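# 指が触れる前の0秒を書く人たち

把持計画ソフト「Rilo」の開発現場を訪ねて

フロムソープ（Flomthorpe）の駅を出て川沿いに歩き、製粉所だった煉瓦の建物の二階に上がると、Toliaの開発室がある。扉を開けて最初に聞こえたのは、誰かがキーボードを強めに叩く音と、「また滑った！」という声だった。滑ったのは画面の中の物体である。机の上では何も起きていない。それでも部屋の何人かが椅子ごと寄ってきて、一本のログを囲んで話し始めた。私は挨拶のタイミングを完全に逃し、コートを着たまま後ろから画面を覗きこむことになった。

取材に来たのは2019年11月20日、次の版の機能凍結を目前にした時期である。忙しいところに押しかけた形だが、ソフトウェアの現場は締切前がいちばん面白い。何を残し、何を諦めるかで、その人たちが大事にしているものが見えてくるからだ。

Toliaが作っているのは、ロボットハンドに「どこを、どの向きから、どのくらいの力で掴むか」を指示するソフトである。名前をRiloという。腕そのものは作らない。カメラも作らない。点群と関節角を受け取って、把持の候補と、そこへ至る動きを返す。地味といえば地味な部品なのだが、ここが悪いとどんなに立派なアームも空を掴む。逆にここが良いと、ごく普通の二本指グリッパが急に器用に見えてくる。私はこの「急に器用に見えてくる」瞬間が大好きで、今回の取材もほとんどそれを見たくて申し込んだようなものだ。

## 候補は捨てるために出す

Riloの中身を案内してくれたのは、把持計画の設計を担当するタリク・ドガー（Tariq Dogar）さん。ホワイトボードの前に立つと話が速い。ペンのキャップを外したまま、もう次の図に移っている。

ひとつの物体に対して、Riloは最初に100通りの把持候補を出す。指を当てる二点の組み合わせ、手首の角度、近づく方向を変えながら、かなり気前よくばらまく。この段階では質を問わない。机にめり込む姿勢も、アームが届かない姿勢も混じっている。

次にふるいが始まる。最初のふるいは幾何で、手が周囲にぶつかるものを落とす。二番目は運動学で、関節の可動範囲に収まらないものを落とす。ここまでは教科書どおりだ。三番目のふるいがRiloらしいところで、候補ごとに短い物理計算を走らせ、「指が触れ始めたとき、物体がどちらへ動くか」を見る。

「掴めるかどうかの前に、触ったら何が起きるかを知りたいんです」とドガーさんは言う。「二本指のグリッパは、左右の指が同時に閉じます。でも物体がちょうど真ん中にいることは、まずない。必ずどちらかの指が先に当たります。先に当たった指は、物体を押すことになる。押された物体は滑るか、回るか、倒れるかする。そこまで込みで一つの動作だと考えると、候補の順位がずいぶん変わります」

この考え方を社内では「先当たり」と呼んでいる。物体をちゃんと挟めるかどうかは、両指が届いた時点の姿勢で決まる。ところがその姿勢は、片方の指だけが触れている短い時間に作られている。だから計算資源をそこへ注ぐ。言われてみれば当たり前に聞こえるけれど、幾何だけで順位をつける方式に慣れた身には、目の前の霧がさっと晴れるような話だった。

たとえば背の高い箱が少し傾いて立っているとする。幾何だけを見れば、重心の高さで水平に挟む案が一位になる。先当たりの計算を入れると、近いほうの指が箱の上寄りを押し、そのまま倒してしまう未来が見える。Riloはこの案を下げ、手首を箱の傾きに合わせて少しだけ傾けた案を上げる。角度にすれば小さな違いだ。ところが画面で二つを並べて再生すると、片方は箱がぱたんと倒れ、片方はすっと挟まる。これは何度見ても飽きない。私は三回も再生を頼んでしまった。

## シミュレータの中の朝

Riloの開発は、ほとんどがシミュレータの中で進む。社内で使っているのはAnsariという自作の環境で、もともとは把持の失敗を再現するためだけの小さな道具だったという。それが増築を重ね、今では物理計算と描画の両方を抱える、部屋の中心的な存在になっている。

朝の仕事はAnsariの結果を読むところから始まる。夜のあいだに回帰試験が走り、前日の変更で悪くなった場面が一覧になって出てくる。いま登録されている試験場面は103。どれも過去に一度はRiloを失敗させたことのある場面ばかりで、机の縁ぎりぎりに置いた瓶、壁にもたれた薄い板、互いに寄りかかった二つの箱、といった意地悪な配置が並んでいる。名前のつけ方がまたいい。「梯子」「濡れた石鹸」「月曜」。最後のものの由来を聞くと、全員が笑って教えてくれなかった。

一覧から場面を選ぶと、再生画面が開く。時間を止めて、指と物体のあいだの距離を読んだり、摩擦係数を変えてやり直したりできる。視点は自由に動かせるが、ドガーさんは手先に近い低い位置をよく使う。指と物体の隙間がいちばん読みやすいのだそうだ。背景は簡素なもので、大きな青い面がひとつ広がっているだけでも、計画のよしあしを議論するには足りる。茶色の細長い塊が左の指のすぐそばにあり、右の指とのあいだは広く空いている。先当たりの話をするには、これ以上ないくらい話の早い配置だと思う。 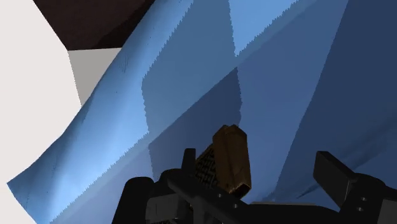 **把持計画をシミュレータで試した結果は、実機でもそのまま通用するのですか。**

そのまま通用するのは一部で、接触の少ない動きほどよく一致し、摩擦や変形が効く動きほどずれる。Toliaでは摩擦係数、物体の重さ、指先の硬さに幅を持たせて同じ計画を繰り返し、条件が変わっても崩れなかった計画だけを実機に回している。実機で得た失敗は記録から場面を起こし、シミュレータ側に戻す。

この往復が、思っていたよりずっと泥くさい。実機で箱が落ちる。記録を見る。指の開き、関節の電流、カメラの点群を時刻で揃え、Ansariの中に同じ配置を組む。ところが同じ計画を流しても、シミュレータの箱は落ちてくれない。ここからが長い。重さを変え、摩擦を変え、箱の底をほんの少し丸め、ようやく画面の中でも落ちる。落ちた瞬間に歓声が上がる。失敗の再現に成功して喜ぶ職場を、私はほかにあまり知らない。入室したときに聞いた「また滑った！」も、よく聞けば嬉しそうな声だったのだ。

## 影を読みちがえる

午後は知覚のチームの机にお邪魔した。Riloは点群を入力にするが、点群だけでは黒い面や光る面の形が抜け落ちることがある。そこを補うために、色の画像から物体の輪郭を推定する部品が入っている。学習にはAnsariで描いた画像も使う。

ここで厄介なのが影である。広い一色の面に影が落ちると、ひとつの面がいくつもの区画に割れて見える。人間なら「同じ面に影が落ちている」とすぐに了解するところを、輪郭推定は律儀に境目を拾い、存在しない段差を報告してくる。しかも描画の影は、設定によっては縁が細かいのこぎり状になる。実写の影はもっとやわらかい。のこぎりの歯ばかりを見て育った推定器は、やわらかい影に出会うと自信をなくす。

知覚チームの対策は二段構えだ。ひとつは学習画像の影をわざとばらつかせること。光源の位置、数、ぼけ方を場面ごとに変え、くっきりした影も、にじんだ影も、縁の荒れた影も混ぜる。もうひとつは、輪郭推定に深度との相談を義務づけたこと。色の境目があっても、深度に段差がなければ輪郭の確信度を下げる。深度が欠けているところでは色を信じるが、その領域に指を入れる計画には余分な隙間を要求する。

この二つめの仕組みがとても好きだ。知覚が「ここはよくわからない」と言い、計画が「じゃあ遠慮して近づこう」と応じる。二つのプログラムの会話として、実に礼儀正しい。以前のRiloでは、知覚は最もありそうな形をひとつだけ渡していた。計画側はそれを疑うすべがなく、間違った形に向かって自信満々で手を伸ばしていたそうだ。今は形と一緒に、点ごとの確信度が渡る。データの量は増えたし、インターフェースの変更であちこちが壊れた。壊れたものを直すのに夏がまるごと消えた、とチームの面々は口を揃える。それでも誰も元に戻したいとは言わない。

## 力加減という難問

候補が決まり、経路が決まっても、まだ仕事は残っている。指を閉じる速さと力だ。

二本指グリッパの制御は、位置の指令だけでもいちおう動く。指の間隔を目標値まで縮めればいい。しかし物体の幅の見積もりが少しでもずれると、緩すぎて落とすか、締めすぎて傷めるかする。Riloは閉じる動作を三つの区間に分けている。触れるまでは位置で動かす。片方の指が触れたと判断したら速度を落とし、もう一方が届くのを待つ。両方が触れたら力の制御に切り替える。

面白いのは真ん中の区間だ。左右の指がリンクで連動しているグリッパでは、片方だけを止めることができない。触れた指は動き続け、物体を押していく。そこでRiloは、指を止める代わりに手首を動かす。閉じていく指の動きを打ち消すように、アーム全体を反対側へ逃がすのである。世界から見ると、触れた指はその場にとどまり、反対側の指だけが迎えに来る。

この動作を初めて見たとき、思わず声が出た。機械が物に気を遣っているように見えるのだ。もちろん中身は座標変換と速度の引き算で、ドガーさんに見せてもらった該当箇所は拍子抜けするほど短かった。コードにして65行。コメントのほうが長いくらいで、符号を間違えるとどうなるかが、書いた人の後悔とともに丁寧に記されている。符号を間違えると、アームは物体に向かって突進する。

「触れた」という判断そのものにも工夫がある。指先に触覚センサがあれば話は簡単だが、Riloは普通のグリッパで動くことを売りにしているので、モータの電流の変化から推定するしかない。閾値を低くすればリンクの摩擦を接触と勘違いし、高くすれば気づくのが遅れる。現行版では、空中で一度だけ指を開閉して、その日の電流の癖を覚えてから仕事に入る。人が作業の前に手をぐっぱっとするのに似ていて、これも見ていて楽しい。

## 道具が思考を変える

今回の取材でいちばん長く話しこんだのは、実はアルゴリズムの話ではなかった。ログの見せ方の話である。

Riloには「なぜ落としたか」という画面がある。物体を落としたか、という意味ではない。候補を落とした理由を見せる画面だ。捨てられた把持候補が色のついた矢印で物体のまわりに描かれ、ひとつを選ぶと、どのふるいで、何が原因で捨てられたかが文章で出る。「左指の外側が壁に干渉」「先当たりの後、物体が許容を超えて回転」「確信度の低い領域に進入」。短く、読めばわかる日本語と英語で書かれている。

この画面ができる前は、理由を知るために数値のログを目で追っていた。一件調べるのに午前中が終わることもあった。だから、よほど大きな失敗でなければ調べなかった。画面ができてからは、小さな違和感でもすぐに覗くようになり、それまで見過ごしていた不具合が続々と見つかったという。干渉判定に使う指の形が、実物より太く登録されていた時期もあった。安全側に倒れているので事故は起きない。ただ、狭い場所での候補がごっそり消えていた。矢印で見れば、あるべき場所に矢印がないことが一目でわかる。

描画のチームはこの画面のために、矢印の太さや重なり順を何度も作り直している。地味な改修の履歴を追っていくと、版が上がるごとに議論の質が変わっていくのがわかって、読み物として抜群に面白い。ある変更の説明文には「矢印の根元を物体側にした。会議が短くなった」とだけ書いてあった。私はこの一文を手帳に写した。

導入先の技術者にも同じ画面が渡される。工場で腕が止まったとき、現場の人がまず開くのはここだ。「候補なし」で止まっていたものが、箱の置き場を少し壁から離すだけで動き出す。ソフトの更新を待つ必要がない。計画の中身を見せることは、Toliaにとって面倒な問い合わせを増やす危険もあったはずだが、結果として届く問い合わせは具体的になった。どのふるいで、どの理由で、という言葉が最初から文面に入っている。

## 布、袋、その先

今の版が苦手とするものもはっきりしている。やわらかいものだ。Riloの先当たり計算は、物体が変形しないことを前提にしている。布や袋はその前提をあっさり裏切る。触れた指の下で形が変わり、重心が移り、さっきまで確かだった輪郭が意味を失う。

次の版に向けた実験では、変形を正面から解くことをいったん見送り、短い計画を小刻みに立て直すやり方を試している。現在の計画の更新は一回の把持につき一度きり。実験版では毎秒14回、接触の様子を見ながら先当たりの予測をやり直す。一回ごとの予測は粗くてよい。粗い予測を頻繁に直すほうが、袋のような相手には合うらしい。

見せてもらった実験版の動きは、まだぎこちない。迷うように手首が揺れ、予測が入れ替わるたびに小さく進路が変わる。ドガーさんは「格好悪いでしょう」と言いながら、再生速度を落として、揺れのひとつひとつがどの予測に対応するかを説明してくれた。ここで袋の口が沈むと思った、ここで沈まないとわかった、ここで諦めて持ち替えた。説明を聞いたあとにもう一度等速で見ると、揺れは考えごとの跡に見えてくる。

実験版が12月の公開に間に合うかどうかは、取材の時点では決まっていなかった。凍結の会議はその日の夕方に予定されていて、賛成派と慎重派が昼のうちからそれぞれの場面を用意していた。慎重派の切り札は試験場面「梯子」だ。小刻みに立て直す方式だと、倒れかけた板の前でいつまでも決心がつかず、時間切れになる。賛成派はその隣の机で、立て直しの回数に上限を設ける変更を書いていた。

会議の前に私は引き揚げることにした。階段を下りかけたところで、上からまた誰かの声が聞こえた。今度は「倒れた！」だった。どちらの派の声だったのかは、聞きそびれた。

（Riloの次の版の変更点は、公開後に本誌の技術短信欄で取り上げる予定です。）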